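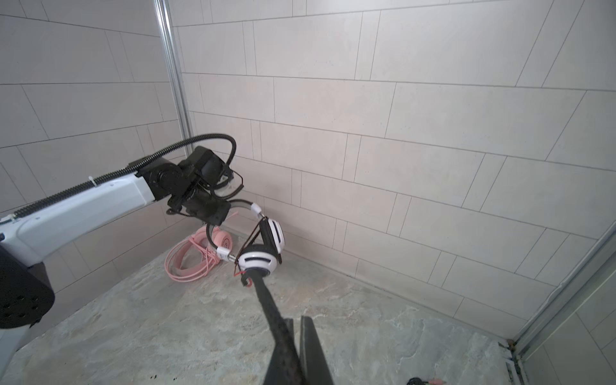
Product notes: Birholm two-arm handling kit

Birholm has released the second version of its two-arm handling kit, aimed at returns desks, repair counters and small test labs that sort mixed consumer goods. We had a unit on loan through April and ran it mostly on headphones and corded headsets. These are awkward stock for automation. A headset has no fixed shape, the cups swivel, the band flexes, and the cable goes wherever it likes.

What is supplied

The kit consists of two arms, two grippers, a wrist camera, a controller and a licence for Jerker, the motion and teaching software. The enclosure is not included. Birholm will supply drawings for one, but any rigid bay with a level floor and enough clearance for the elbows will do. Tiled walls are acceptable. Gloss tile can throw reflections into the wrist camera under direct downlights, so diffuse lighting is worth sorting out before calibration.

Power is single-phase. The controller needs its own network port and will not run reliably over a shared wireless link. Allow a full day for unpacking, mounting and first calibration, longer if the mounting surface has to be levelled.

Gripping and handover

The task we spent most time on was the supported lift. One arm takes the headband from the top and lets the cups hang, and the second comes in low to steady a cup or take the weight. It is the right approach for this class of item. Gripping a cup first tends to rotate the whole headset about the swivel, and the band then ends up somewhere the planner did not expect.

Band pickup was dependable on headphones with a plain, continuous band. It was weaker on folding models, where the hinge gave way under the fingers and the grip had to be retaken. Jerker detects this from finger position and retries up to 3 times before stopping and asking for an operator. The retry limit can be changed in the task settings, and we would lower it for anything fragile.

Handover between arms is slow by default. The receiving gripper closes, pauses, checks load, and only then does the first gripper release. The pause can be shortened. We left it alone, having dropped one test item at the faster setting.

Cables

Loose cable remains the main limitation. A coiled cable on the bay floor is treated by the vision module as a single solid region, which is safe but conservative. The planner routes around the whole bundle, including the open space inside the loops, and in a tight corner it may report that no path exists. Tying the cable before the item goes into the bay fixed this in most cases.

Thin wires are the opposite problem. They are often missed altogether, particularly against a patterned floor. A plain matte mat improved detection noticeably, and we would treat one as a required extra.

Items placed hard into a corner are reachable, though the wrist has to come in at a steep angle and the arms work close together. Collision checking between the two arms was sound throughout. Collision checking between an arm and its own external cabling is not modelled, so conduit should be tied down and its slack checked by hand at the extremes of travel — preferably with the speed limit on.

Teaching and software

Tasks are taught by guiding the arms by hand or by entering waypoints in Jerker. Hand guiding is quicker for grasps, and waypoints are better for the approach and retreat moves. The two methods can be mixed in one task. The editor is plain and logically set out, but it has no version history, and an overwritten task is gone. Export before editing.

We ran 100 logged cycles on the final headphone task, with an operator present. Average cycle time was around 2 minutes, including the handover pause. A person is considerably faster. The case for the kit rests on unattended repetition, and with the present cable handling we would not leave it unattended on corded stock.

Maintenance

Birholm asks for a weekly wipe-down of the fingers and a monthly check of the fasteners at the wrist. Add the bay floor to the weekly list. Grit collects where the floor meets the framing and gets dragged back into the work area by cables and ear cushions. Replacement fingers are sold in pairs and fit with ordinary hex keys. Recalibration after a finger change took us less than an hour.

Supply and support

The kit is distributed by Dow, which also handles installation and first-line support. Organisations that want to try it before ordering can book bench time at the Vosavcombe demonstration centre and bring their own stock. Take the worst-behaved items available, corded ones included. Owners of the first version can upgrade the grippers and software separately, and the existing arms do not need to be returned.

Quotes are prepared per site, and the Jerker licence is renewed annually. Ask for the renewal figure in writing along with the purchase price.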